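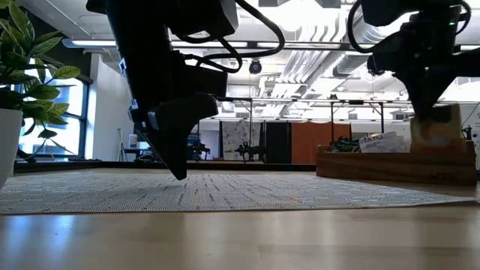
Chiyo Ogura
March 24, 2018

Spent the week on the equipment budget for our second arm station. Posting the parts that took the longest, in case anybody else is pricing one of these for the first time. Thread.

The arms are the line everybody looks at first. We asked for quotes from Skondard and Bander. Bander was cheaper per arm. Skondard included the controller and the mounting plate, and Bander didn't. Once we added those in, the gap was small enough to ignore.

Get the quote itemized. Our first one from Bander was a single number for a "cell." It took 5 emails to find out that the cell had no cables in it.

Cables, since I brought them up. We bought the short set in January to save money and had to replace it. An arm hung from overhead needs enough slack to make a full loop at the wrist. Price the long set. The difference for us was $161 and we paid it on top of the short set, which is now in a drawer.

Grippers: plan on spares. We started with none. A worn fingertip stops the whole station, and Skondard ships fingertips only in sets. A spare set is $489 and I've put 2 of them in this year's budget.

The task matters more to the gripper choice than I expected. Ours is packets into and out of a wooden tea box. Tea packets are thin and light and they sit packed against each other, so you want a narrow tip that can get down between them. The wide parallel fingers Bander pushes would be fine for cartons. I asked them to quote the narrow ones separately.

Cheap line items that are easy to forget: mats for the tabletop, the box itself, and tea. We go through more tea than you'd think, because the packets get creased and then they don't stand up straight anymore. I gave it its own line so it stops turning up in the snack budget.

Table. We got a quote for an aluminum frame table from Ostrowski and it was more than I wanted to spend. We're staying with wood. A woven mat on top gives the fingertips something softer to come down on, and when it wears out we swap the mat and keep the table.

Someone asked about lighting. Our room has big windows and bright overhead lights, and daylight changes through the day. I have shades in the budget and no new lamps. I'd try shades first anywhere.

Service plan: Skondard wanted us to sign for 5 years. We asked for 2 and got it at the same yearly rate. I don't know if they do that for everyone. Ask.

Not in the budget: software from Asside. The demo was good, but the price is per arm and we run two at a table, so it doubles right away. Going to look at it again after the station has been running for a while.

Still open: shipping on the arms, and who pays if a crate shows up damaged. I'll add to this thread when Skondard gets back to me.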